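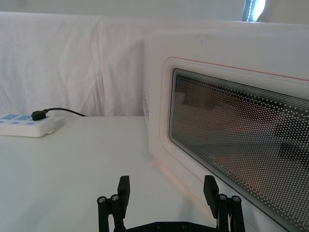 Werkstatt-Tipps: Greifarm und Mikrowelle auf einem Tisch

Gesammelt beim Bau unseres Arms in der Gemeinschaftswerkstatt Smadi. Der Arm heißt bei uns Ilach, er soll am Ende die Mikrowellentür öffnen und eine Tasse hineinstellen. Soweit sind wir noch nicht, aber ein paar Dinge haben sich bewährt.

Der Tisch

Platte vor jedem Aufbau mit Spülwasser abwischen und trocken nachreiben. Fettfilm spiegelt zusätzlich, und eine glatte weiße Platte spiegelt ohnehin schon genug. Wer abends arbeitet, dreht die Deckenlampe über dem Tisch aus und nimmt eine Stehlampe von der Seite.

Das Tuch dahinter

Weißer Stoff hinter dem Tisch beruhigt das Kamerabild. Falten stören weniger als gedacht, solange sie sich zwischen zwei Durchläufen nicht verschieben. Also oben festklemmen und dann nicht mehr anfassen. Bügeln lohnt nur, wenn die Farberkennung Schatten als Kante liest.

Mikrowelle

Schräg stellen, damit die Kamera am Handgelenk Front und Tischkante zugleich sieht. Lüftungslöcher an der Seite frei lassen, auch bei Probeläufen ohne Strom. Die Standposition mit Malerkrepp an den Füßen markieren.

Die Scheibe ist das größte Problem. Dunkles Glas mit Punktraster spiegelt jede Lampe, und unser Programm hielt einen orangen Fleck zwei Abende lang für eine Tasse. Den Bereich der Scheibe haben wir inzwischen in der Auswertung ausgeblendet.

Strom

Steckdosenleiste nach hinten an den Rand, Kabel über die hintere Tischkante führen. Auf der Platte darf keine Schlaufe liegen, in die ein Finger des Greifers fahren kann. Die Mikrowelle hängt bei uns an einer eigenen Wandsteckdose, sobald sie wirklich läuft. Der Not-Aus liegt griffbereit und nie hinter dem Arm.

Greifer

Mit weit offenen Fingern starten und erst kurz vor dem Ziel schließen. Schrauben an den Gelenkstangen nach 100 Bewegungen nachziehen, danach jeden Mittwoch. Karim Bitar nimmt dafür mittelfesten Schraubenkleber, ein kleiner Tropfen genügt. Rillen an den Fingerspitzen mit einer alten Zahnbürste säubern.

Abstand zur Tür beim Anfahren: 5 cm. Darunter wird es knapp, wenn der Arm nachschwingt.

Noch offen

Griffhöhe neu einmessen. Ersatzpads bestellen, die letzten aus dem Laden in Condthorpe waren zu weich. Im März wollen wir es mit einer vollen Tasse versuchen, bis dahin bleibt Wasser vom Tisch weg.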